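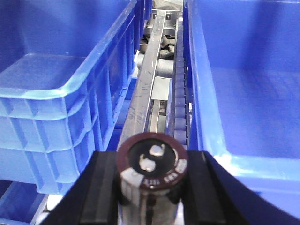
Milan Vanhove thinks I'm being unfair, and that by March the sorting side at Postwood won't need people on it at all. He says picking one part and dropping it in a blue bin is a solved job and I should find something else to moan about.

Fine. Picking up a capacitor is a nice job for a machine. It's a cylinder. It has a flat top. It doesn't mind being squeezed a bit. If every object in the world was a capacitor I'd be out of work and glad of it.

12 comments · 5 shares

But I did parts sorting at Kuipers for 3 years and the picking was never what took the time. It was the label that had come off. It was the two bins that look the same and aren't. It was someone leaving a rag on the rollers.

Dreder quote 400 picks an hour on their sheet. Of what? Sorted how? Who puts the ones it drops back in the right place? I've asked twice – no answer yet.

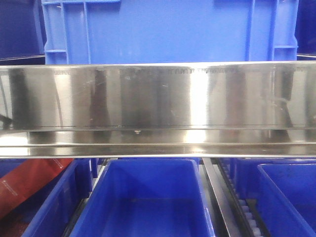
And the number I'd want is the one for a bad afternoon, with mixed stock and a bag of returns that nobody has opened. Ineke Bakker ran her own count on a line like that and got 79. She wasn't trying to make it look bad either, she wants the thing to work.

Same story at home. I keep being told a machine will do my washing up and fold my shirts. Skurino had one on a stand folding a tea towel. One tea towel, already flat, on a clear table. My kitchen has never looked like that in its life.

9 comments · 2 shares

To be fair to Milan, the gripping has got better. Two years ago I wouldn't have trusted one with anything round. I'd let it do capacitors all day now, with a person close by.

"Close by" is the bit that gets left out of the price, though. If I still have to stand there I may as well sort.

Thijs Van Damme asks what would change my mind. A full shift, mixed parts, no one stepping in, and the errors published with the speed. I'll read it, whoever sends it.

2 min read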